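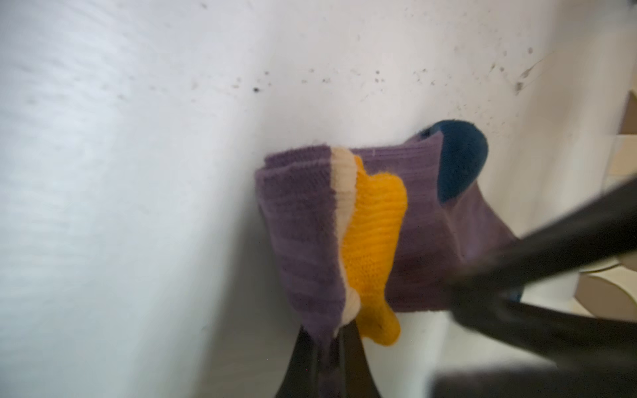

Wrist camera view, purple ribbed sock held in the gripper, heel patch at top right.

Subject: Re: [grimshaw-data] sock episodes: what counts as a usable grasp?

On the April batch, the Hiremico bench wrote:

> We have 350 teleoperated sock episodes uploaded and the reviewers
> disagree on 193 of them. Most of the arguments are over folded grasps,
> where the fingers have more than one layer. The guide says "clean
> grasp" and leaves it there. Do we drop these, relabel them, or keep
> them as they are? Also, do we need the heel in view?

Keep them. The "clean grasp" wording was carried over from the rigid object guide and doesn't fit cloth. I'll replace it in the next revision.

The attached still is a good test case. The sock is bunched and several parts show at once: the ribbed body, the navy heel patch, the yellow section and the cream stripe beside it. Under the old wording two reviewers could reasonably split on it. Under the new one it gets "held, folded" and moves on.

Proposed labels for the grasp field:

held, single — one layer between the fingers
held, folded — two or more layers, or bunched
held, unclear — fingers or cloth hide the contact
not held

If you can't tell single from folded at the moment of lift, use "unclear". Don't step forward through the episode to find out. The policy only gets the current view and a short history, and labels made with later information have hurt us before on the Ditard towels.

The heel does not have to be in view. Mark it visible or not visible in the landmark field. If it is visible, put one point at the center of the patch. Socks with a heel in the same color as the body get no point.

Blur on the near finger is fine. It sits very close to the lens and will be soft in a large share of views. Reject for blur only when the cloth itself can't be read.

Two requests for the next round. First, vary the starting pile more; too many episodes in the upload begin with the sock lying flat. Second, keep failed lifts. The Brilari loader skips them by default, so set keep_failed to true before exporting.

Target for the full set is still up to 3,000 episodes. Before anyone relabels everything, please redo 100 of the disputed ones with two reviewers each and post the agreement rate to the list.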